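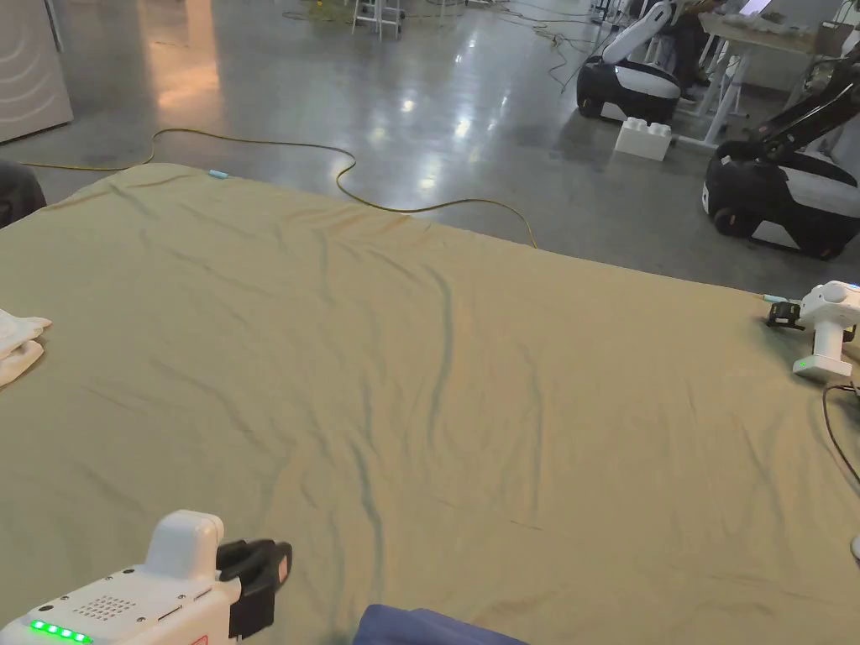
Trotach Die Sets and Stamps — Frequently Asked Questions

Ordering

Which machines do Trotach dies fit?
Any manual die-cutting machine with a platform at least 6 inches wide. The large background dies need the 8-inch platform. Check the size line on the product page before ordering.

What does the four-digit number on the package mean?
It is the set number. Use it when asking for a replacement part. Set 2403, for example, is the layered fern with matching frames. The letter after the number is the production run and can be ignored.

Can I buy a single die from a set?
No. Lost or broken pieces can be replaced within the first year if you have the order number.

Do you ship outside the United States?
Yes, to Canada only. Orders for other countries go through Talukder Paper Supply, which sets its own prices and shipping rates.

Cutting

What plate stack should I use?
Start with base plate, lower cutting plate, cardstock, die with the cutting edge down, upper cutting plate. If the stack will not feed with moderate pressure, remove it and check the plate thickness. Do not force the handle.

The die cuts on one side only. Is it defective?
Usually not. Turn the die to a slight angle so the whole edge does not meet the roller at once. If the same spot still fails, add one sheet of copy paper as a shim behind that area. Warped plates cause the same problem — flip them every few passes.

What paper weight works best?
Flarus cardstock at 80 lb or 100 lb cuts in one pass. Glitter and mirror stock may need two. Vellum cuts cleanly but tends to stay in fine detail, so put a sheet of wax paper between it and the die.

Stamping

Do clear stamps need to be conditioned?
New ones do. Rub the surface lightly with a white eraser, wipe, and stamp twice on scrap paper.

Which ink should I use under alcohol markers?
A dye ink marked as safe for alcohol markers. Let it dry for 8 minutes before coloring. Pigment ink will smear.

How do I remove ink stains from a stamp?
Mild soap and water. Staining from dark dye ink is permanent but does not affect the print.

Patterns and Classes

Where are the free card sketches?
In the Nosbridge library, under Downloads. There are 124 sketches at present, sorted by card size. New ones are added in March and September.

The PDF prints too small.
Set the print scale to 100 percent and turn off "fit to page."

May I sell cards made with your designs?
Yes, if they are made by hand. Scanning the stamped images for print or digital sale is not allowed.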